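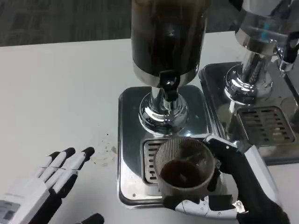
day 2 with the Vero demo unit from Eichhorn. drinks package, 30 day trial, we're on the hook for nothing till it ends. notes as I go

Setup was fast. Manee Saithong from their support line walked me thru it, 13 minutes on the phone and most of that was me hunting for the login

the good: the right hand holds a ribbed glass under the tap fine. I was sure we'd need their special cups. we don't

the bad: spots on the table by the drip tray. wiping is NOT in the package, it's an add on. come on

also the manual only covers one dispenser side by side setups get half a page. asked for a better one, they said October version had it and then it got pulled??

price: 911 a month after trial, service visits included. Asico quoted us less but no left hand, just the one arm. still waiting on there demo date

someone asked if it's faster than a person. no. but it can stay on the coffee while we do the door, and at the Nemcombe place the door is the whole problem

more tmrw, doing the breakfast rush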